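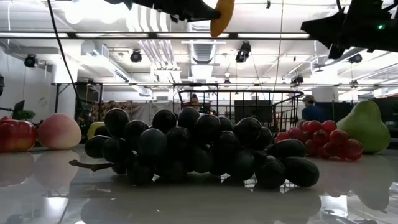 Plarkgate Brings Its Artificial Fruit Line to Mellell Home Stores in July

MELLELL -- I'm Hussam Hamdan, and I run Plarkgate, a small company that makes fake fruit. Yes, fake fruit! I've been at it for 17 years and I still get asked at parties whether I'm joking. This July our new Orchard Row collection goes on sale, and I'm so happy with it that I told our press person I'd write this one myself (she said fine, but keep it short, so I'm trying).

Orchard Row covers apples in red and green, a blush peach, a tall green pear, and grapes in two colors. The dark grapes are my favorite by a mile. We wanted that dusty look you get on real grapes before anyone has washed them, and Skurnell, the workshop that does our coloring, sent back 20 test bunches before we all agreed on one. Some of the early ones looked like olives. One looked like caviar, and my wife kept it.

The red grapes come in a smaller, tighter bunch, bright and glossy, and they look great next to the dark ones. I like to put the big bunch in the middle, let it spread out on its side and then tuck a green apple in behind it so only the top shows. You can use a bowl, of course, but I'd try a plain row on a shiny white table first. The reflections do half the decorating for you.

The peach gave us a different kind of trouble. Our first one was much too orange -- more of a tangerine with ambitions -- and we ended up going paler, with soft pink and cream. The pear went through fewer changes. It has a rounded bottom and a neck that leans when you lay it down, and we left it alone after the second try.

Stores can order the pieces one at a time or as a boxed set. We're starting with 272 sets, packed by hand at our Masri warehouse, and the first of them go to the Mellell shops. If those move quickly we'll make more for the fall. Stagers and photographers who'd like to borrow a set can keep it for up to 5 weeks, and all we ask is that it comes back in the same box with the tissue paper.

Care is simple. Wipe the fruit with a soft, dry cloth, keep it off sunny windowsills and don't put it in the dishwasher (we've had that call more than once). Please keep the grapes away from small children, who will absolutely try to eat them.

Lemons and plums are next on my list, and I've already got a plum on my desk that I'm not happy with. Stores that want a sample or a price list can call the Plarkgate office any time after 9 a.m. and ask for Hussam.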